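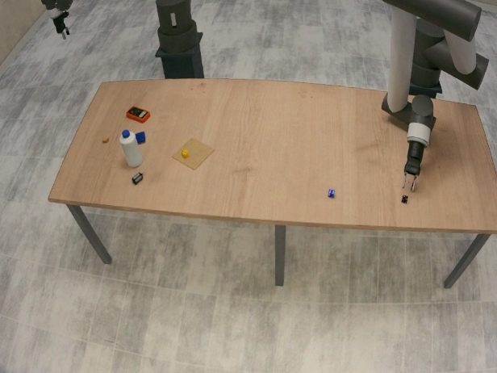
Wumalard Cricket Association
Position Announcement: Tournament Operations Coordinator
Posted 05/07/2002

The Wumalard Cricket Association invites applications for the position of Tournament Operations Coordinator. The Association governs league and cup cricket in the Wumalard district and is responsible for the scheduling of matches, the appointment of umpires and scorers, and the registration of players in the senior, women's and junior divisions. The position is full time and is based at the Association's office in Kevside. It reports to the Director of Competitions, Lorna Estrella.

Background

The Association has been awarded the right to host the Dumlao Shield, the regional limited-overs tournament for district sides. Nine teams will take part. Matches will be played on grounds in Kevside and the neighboring townships, with the final to be held at the Kevside Oval, which has seating for 2000 spectators. Play begins in January. The Coordinator will be expected to have all ground agreements signed and the draw published well before that time.

Outside the tournament period, the Coordinator will assist with the regular league season, in which over 300 players are registered.

Duties

The Coordinator will:

Prepare the tournament schedule, including reserve days, and issue revised schedules when matches are moved or abandoned.

Serve as the main point of contact for visiting team managers on travel, lodging, practice times and meals.

Arrange with ground authorities for the preparation of pitches, the supply of covers and rollers, and the upkeep of sight screens and scoreboards.

Work with the Umpires' Panel to assign two umpires and two scorers to every match, and process their match fees and mileage claims.

Receive captains' reports and forward disciplinary matters to the Director of Competitions within one working day.

Maintain the register of eligible players and check team sheets against it before each round.

Supply results and scorecards to the local press on the evening of each match.

Keep a record of all tournament spending and submit it to the Association's accounts office at the end of each month.

Required Qualifications

Applicants must have at least three years of experience in the administration of an organized sport. Experience in cricket is preferred but is not required of applicants who have run multi-team competitions in another sport. A sound knowledge of the Laws of Cricket, or willingness to complete the Association's introductory umpiring course in the first two months of employment, is expected.

Applicants must write clearly, be comfortable with spreadsheets and electronic mail, and hold a valid driver's license. The Coordinator will need to be available on weekends and on public holidays when matches are scheduled. Time worked on those days is made up by leave taken during the following month.

Preferred Qualifications

Preference will be given to applicants who hold a scoring or umpiring certificate, who have handled playing conditions for rain-affected matches, or who have experience in arranging travel for junior teams. A first aid certificate is also desirable.

Terms of Appointment

The appointment is for two years and may be renewed. The first six months are a probationary period. Salary will be set according to experience and will be discussed with those invited to interview. The Association provides paid annual leave, a contribution to health coverage, and a mileage allowance for the use of a private car on Association business. A desk, telephone and computer are provided at the Kevside office.

The successful applicant will be required to undergo a background check before taking up duties, as is the case for all staff whose work brings them into contact with junior players.

Any person currently serving as an officer of a member club must resign that office before the appointment takes effect. Playing members of clubs may continue to play, except in the Dumlao Shield.

How to Apply

Applications should include a cover letter, a current resume, and the names and telephone numbers of two references. One reference should be a present or former supervisor. Applicants are also asked to submit a statement of no more than 400 words describing a competition or event they have helped to organize and the part they played in it.

Applications should be marked "Tournament Operations Coordinator" and delivered by mail or by hand to Cherry Mae Tan, Personnel Office, Wumalard Cricket Association, Kevside. Applications sent by fax will be accepted if a signed original follows within one week.

Review of applications will begin three weeks after the date of posting and will continue until the position is filled. Interviews will be held in Kevside. Applicants who must travel a long distance may ask for a telephone interview in the first round. Only those selected for interview will be contacted.

Questions about the duties of the position may be directed to Lorna Estrella. Questions about the application process should be directed to the Personnel Office.

The Wumalard Cricket Association is an equal opportunity employer.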